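Signage and Route Finding in a Covered Shopping Centre: A Study of the Brekell Arcade, Trutcombe

Project report, Retail Environments module
Author: Khoa Mạch
Supervisor: Bernadette Holloway
Submitted June 12, 2023

Summary

The Brekell Arcade is a covered shopping centre on two levels in the middle of Trutcombe. It has 47 units, an upper-level food hall and a market hall at the rear which opens onto the bus station. The management office asked whether the existing signs help visitors find the shops and services they came for. The project recorded the position and content of the signs, held short interviews with visitors at the exits, and timed a set of walking routes. The main finding is that the overhead signs work adequately on the lower level and poorly at the lift lobby, where the wording changes from shop names to category names. A revised sign schedule is proposed for the lobby and for the rear entrance.

1. Background

The arcade was built in two stages. The front section runs from the High Street to the central court. The rear section was added later on a slightly different line, and the join produces a bend in the main walkway. From the front doors it is not possible to see the market hall, and from the market hall it is not possible to see the court.

The signs also date from more than one period. The original set consists of overhead panels with white lettering on dark green. A second set, supplied by Trajkovski when the upper level was refitted, uses black lettering on cream and groups the shops by category: Fashion, Home, Health, Food, Services. Both sets remain in use. A printed directory is fixed to the wall beside each entrance, and these directories follow the category system.

Hazel Szabo, the centre manager, explained that enquiries at the information desk are logged by the staff on duty but that the log does not separate requests for directions from other requests. The log could not be used as a measure. This is a limitation of the study, since there is no baseline from before the refit.

2. Method

2.1 Sign audit

Every directional sign in the public areas was given a reference, marked on the floor plan and recorded with its mounting height, the text shown and the direction from which it can be read. Tenants' own fascias and window displays were left out, along with statutory signs such as fire exit notices.

2.2 Exit interviews

Visitors were approached at the High Street doors and at the bus station doors. A total of 1342 people agreed to answer. They were asked which shop or service they had come for, whether they had found it, and whether they had used a sign, a directory, a member of staff or a phone to do so. No names or contact details were taken. Interviews were held in November, before the Christmas decorations were put up, because hanging decorations obscure several of the overhead panels.

Cledwyn Hopkin and Dolores Zamora shared the interviewing. The wording was fixed in advance and read from a card. Answers were entered on a paper form and typed up the same evening.

2.3 Timed routes

Six routes were chosen, each from an entrance to a named unit. Volunteers from another course, none of whom had visited the arcade before, were given the name of the unit and asked to walk to it using only the signs. The observer followed at a distance and noted stops, reversals and the total time. A participant who asked for help was recorded as not having completed the route.

3. Classification of units

The category system required some attention before the routes could be set. Several tenants sell goods which fall under more than one heading. Bralholm, which occupies the largest unit on the upper level, sells crockery, lamps, bedding and garden furniture and also runs a café at the back. It is listed under Home on the directories and under both Home and Food on the lobby panel. The unit has 3000 square metres of floor space, and its two doors open onto different walkways, so the listing a visitor happens to read affects the door at which they arrive.

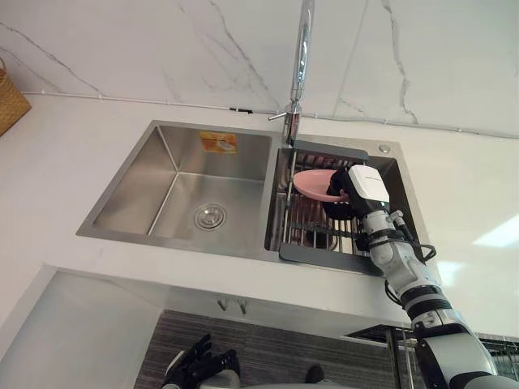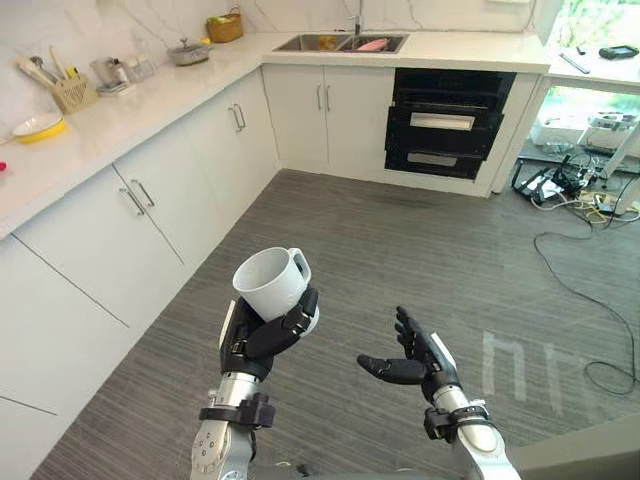 The same difficulty occurs on a smaller scale with the chemist, which has a photograph counter, and with the key cutter, who also repairs watches and shoes. For the purposes of this report each unit was assigned to a single category according to the goods nearest its main door. This rule is crude, but two observers applying it separately reached the same answer for all units except the card shop, which was then placed under Services by agreement.

4. Results

4.1 Audit

The lower level is consistently signed. Each overhead panel can be read from both directions, and the order of the shop names matches the order in which they are passed. The lettering is large enough to read from the next panel.

On the upper level the panels are single-sided. A visitor leaving the lift faces the back of the nearest panel and must walk past it and turn round to read it. The panel at the top of the escalator does not have this fault. At the bus station entrance the directory is mounted behind the open leaf of the door and is covered whenever the doors are held back, as they are during normal trading hours.

4.2 Interviews

Most respondents found what they had come for. Among those who did not, the most frequent reason was that the shop did not stock the item, which is outside the scope of this project. The next most frequent was that the shop could not be found or had been found too late. These answers were concentrated among visitors who had entered from the bus station and were looking for a unit on the upper level.

Respondents rarely mentioned the directories. Those who had used one tended to say that they knew the name of the shop but not its category, and had read the whole board. Regular visitors reported using no signs at all.

4.3 Timed routes

The three lower-level routes were completed by all participants without reversals. The upper-level routes by escalator were completed with short stops at the top landing. The upper-level route by lift produced reversals for most participants, always within the lobby. Once the correct walkway had been chosen there was no further hesitation.

5. Discussion

The results agree with one another to a reasonable degree. The fault is local, and the change from names to categories appears to matter less than the position of the panels. The two effects cannot be fully separated, however, because both occur at the same point in the building. A trial with the existing panel turned round and its text left unchanged would settle the question at low cost.

The sample is likely to under-represent visitors with pushchairs and wheelchair users, who were less often able to stop at the narrow bus station doors. As these visitors depend on the lift, the difficulty in the lobby may be greater than the interviews suggest.

6. Recommendations

6.1 Replace the lift lobby panel with a double-sided panel at the same height.

6.2 Move the bus station directory to the opposite wall, clear of the door leaf.

6.3 Add an alphabetical list of shop names to each directory and keep the category list beneath it.

6.4 List Bralholm once, under Home, and sign the café separately from the walkway on which its own door opens.

6.5 Ask the information desk to mark requests for directions in the log with a single letter, so that later changes can be measured.

Appendix A contains the sign references and floor plans. Appendix B contains the interview card. The completed forms are held by the supervisor and will be destroyed after marking.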